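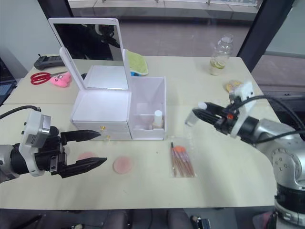
How far apart should the two arms be bolted down?

Far enough that neither elbow can reach the other arm's base, and close enough that both grippers can meet over the middle of the table with some bend left in each arm. On the Randside arms used in this book that comes out at 800 mm, base center to base center. Measure yours before drilling.

Chapter 6
Two Arms, One Table

What you need from earlier: the single arm build (Chapter 3), gripper wiring (Chapter 4), homing and limits (Chapter 5). If homing still drifts on your arm, go back. Two drifting arms are a lot worse than one.

What you'll have at the end: a pair of arms facing each other across a shared work area, both on one stop button, able to pick up small light things and put them in a box or drawer unit. Slowly. Speed is Chapter 9.

6.1 Why a second arm

One arm can pick and place. It can't hold a thing still while it does something else to it. Try opening a small drawer with one gripper: the whole unit slides across the table after it. Same with a cap on a bottle, a zipper, a bag that has to stay open. You can tape things down or screw a fixture to the bench, and for a while we did, but every new object wants a new fixture and you end up building fixtures all weekend.

So, second arm. One holds, one works. Or each takes its own half of the table and they hand over in the middle. Both ways are covered, holding first.

The test job all through this chapter is a dressing table job. White plastic organizer with two little drawers, a flip-up mirror, an open compartment on the side for bottles. Makeup sponges, brushes in a bag, a small bottle or two. It was Coralie Donnelly's idea, from the Stulstead workshop, and it's a good one. The stuff is cheap and light, it won't hurt the grippers, and it's awkward in several different ways at once. Sponges squash. Brushes in a clear bag are hard for a camera to pick out. Bottles tip.

Anything similar will do. Sewing box, fishing tackle (no hooks), desk tidy.

6.2 The table

Everyone skips this. Don't.

Two tables pushed together are fine if they're clamped underneath and the join is level. Run a fingernail across it. If the nail catches, a sliding bottle will catch to. Shim the low one with card until it doesn't.

Keep the join out of the pick area if you can. We couldn't, at Stulstead, the room wouldn't allow it, and it has been OK.

Pale matte top is best. Shiny tops throw glare into the wrist camera and white parts vanish on white. Ours is light beige. White bottle caps show up well enough on it by day, less well after about 4 p.m. when the window goes dim. Put a lamp up for the evening sessions and leave it in the same place every time.

Clear space behind the organizer is nice to have. It fills up anyway. Scissors, drinks, a soft toy, the cloth. Before you power on, move whatever is inside the swing of either elbow. What's outside the swing can stay. Water bottles go at the far side, cap on tight, never between an arm and its power supply.

6.3 Mounting

Arms face each other, one left, one right. You want a base plate under each, bolted through the tabletop. Clamps alone worked for one arm in Chapter 3. With two they don't. When one arm pulls and the other holds, the load goes sideways and the clamps walk.

Do it in this order.

Mark the centerline of the work area in pencil.
Mark both base centers, 800 mm apart, the same distance back from the front edge.
Set the arms down unbolted. Power off. Move each one by hand to the centerline and back.
Check elbow against base, both sides.
Check each gripper can reach the tabletop at the center, fingers pointing down at a slant.
Now drill.

If you drilled first: fill, wait, drill again. Happens.

6.4 Grippers and wrists

Parallel grippers on both sides. They don't have to match and ours don't look alike. Long pointed fingers are good for brushes and for getting behind a drawer knob, bad for anything round and heavy. Shorter flat fingers hold a bottle better. If you only own one kind, start with the pointed ones and put a strip of thin rubber on the inside faces.

Payload. The Randside wrist is happy up to 500 g, gripper included. So weigh the gripper, weigh the bracket, weigh the camera if there's one on top, take it all off and see what's left. Less than you hoped. A small plastic bottle is no trouble, a full water bottle is out.

Squeeze force: start at the lowest setting and come up one step at a time until the bottle stops slipping. One more step and stop. A sponge takes the lowest setting and nothing more, or it pops out of the jaws like a bar of soap.

6.5 Cables

The part that breaks.

Leave a loop over the top of the wrist, big enough that the last joint can turn all the way both ways with slack to spare. Tie it down at the forearm, never at the wrist itself. Turn every joint to its end by hand, power off, and watch the loop. If it goes tight anywhere it's too short. If it drops below the fingers it's too long and sooner or later the gripper will grab its own cable. Ours did, in March, and took out the connector on the Halliday board.

Black cable on black gripper is hard to see in a hurry. A wrap of bright tape at each tie point helps.

6.6 One stop button for both

Not optional. Each arm came with its own stop. Wire them in series so that hitting either cuts both. Diagram is at the back of the chapter. The Halliday board has a stop input on each channel, normally closed. Use it as shipped, don't flip it in software.

Test it like this. Both arms moving, empty grippers, slow. Hit the left stop. Both should stop. Reset. Hit the right stop. Both again. Then pull the stop cable out altogether: both should stop for that too. If one keeps going, power off at the wall and find out why before you read any further.

Laptop goes off to one side where an arm can't reach it. And the person at the laptop needs a hand free for the button.

6.7 Mirrors

Short note, it'll save you a day. A mirror on the table gives the camera a second set of everything. Arm, gripper, half the room. Our first picking program went for a reflected sponge and drove the fingers into the frame at crawl speed. No damage. Fixes, easiest first: fold the mirror down. Hang a cloth over it. Or mask that patch out in the camera settings, shown in 6.12. Leave the mirror up only once the rest works, then it makes a good hard test.

Windows do the same thing after dark.

6.8 First moves

Bottle first, sponges second, brushes last.

Left arm: open, parked over the middle, aimed at the table but well up. Right arm: picks the bottle, lifts, holds it slanted, waits. Left arm doesn't move while the right one is moving. Later they will move together, for now they take turns. Run file 1136 from the Flesmont download does exactly this and no more. Read it before running it, the start positions are ours and will need changing to yours.

Check before pressing go:

Both arms homed
Stop button tested this session
Cable loops clear
Nothing tall between the grippers
Speed at the lowest setting

When the bottle goes into the open compartment without a touch from you, do it again with the organizer turned a little. Then go on to 6.9, teaching the left arm to hold the drawer unit still.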